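Print this page | E-mail this to a friend

I asked Paraskevi Karagiannis what she'd been up to since January and she laughed. "Cups," she said. "So many cups."

She works on robot grasping at Wanyama, and her new result is the kind I love (small, a bit odd, easy to explain over coffee!). Her group stopped training on one view of the table and started on two, one of them from a camera at the wrist. Then they threw out most of the data. "We kept 16 demonstrations per object," she told me. "My boss thought I'd dropped a zero."

So does the wrist view do the heavy lifting? Mostly, she says -- but only if the robot starts from a different spot each time. "If you always start in the same place, it just learns the place." 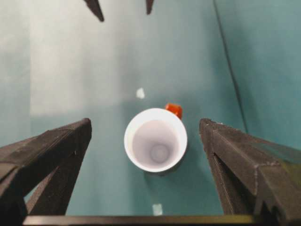

Wrist-camera view of a cup

Looking steeply down like that, a cup is pretty much a circle, and I wondered how the thing judges height at all. "Badly, at first!" she said. "It would close 3 centimeters too high and look very pleased with itself." Slowing down the last part of the approach fixed more than any new code did.

Next up is bowls, which she is dreading.

Last updated: May 2022

Comments (2)

Eson: Did you try clear cups? Ours were a nightmare.

Prania: Would love to see the failures too.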